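Fullwood Releases Stutano 2, a Planning and Perception Toolkit for Two-Armed Tabletop Work

August 21, 2025

Fullwood is very happy to share that Stutano 2, the second major version of our software for planning and running two-armed robot work on a tabletop, is available to download today. It has been a long stretch of work since the first version, and we want to thank everyone who wrote in with bug reports, odd log files and kind words along the way (we read every one, even when it took us a while to write back).

The biggest change is in how the planner treats two arms that share a small space. In the first version, each arm was planned in turn, and the second one often spent a good deal of its time waiting for the first to get out of the way. Stutano 2 plans both arms together and lets them adjust as they go, so a reach by one arm can begin while the other is still moving off.

Perception has had plenty of attention too. The new Kandasamy module handles thin, bendy and see-through things, the sort that gave our earlier release so much trouble: flower stems, leaves, clear glass and plastic jars. It was tuned on 687 recorded sessions from our own cells, and it now gives the planner a plain score for how sure it is about each grasp, which makes it much easier to work out afterward why an arm chose one stem over another.

Flower handling became our favorite test during development, partly for the technical challenge and partly, we admit, for the pleasure of having tulips and carnations to look at all day, even artificial ones!

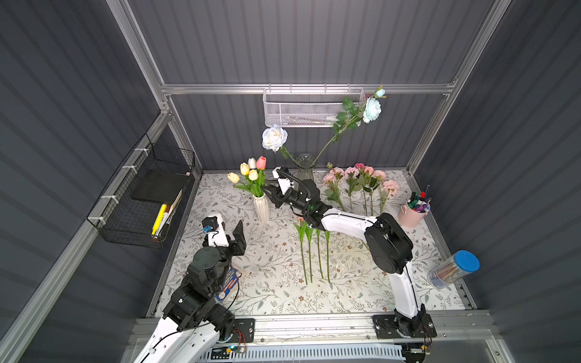

What Is in the Release

Stutano 2 comes with 8 sample tasks, a replay viewer called Hatton, and a new setup guide that takes you from camera calibration to a first shared plan. Hatton lets you scrub through a session and see the planned path next to the one each arm really took.

Projects made in the first version will open in Stutano 2 after a short conversion step, and we will go on fixing serious bugs in the older version through May. The download and the full release notes are on the Fullwood website, and our support desk would love to hear how you get on.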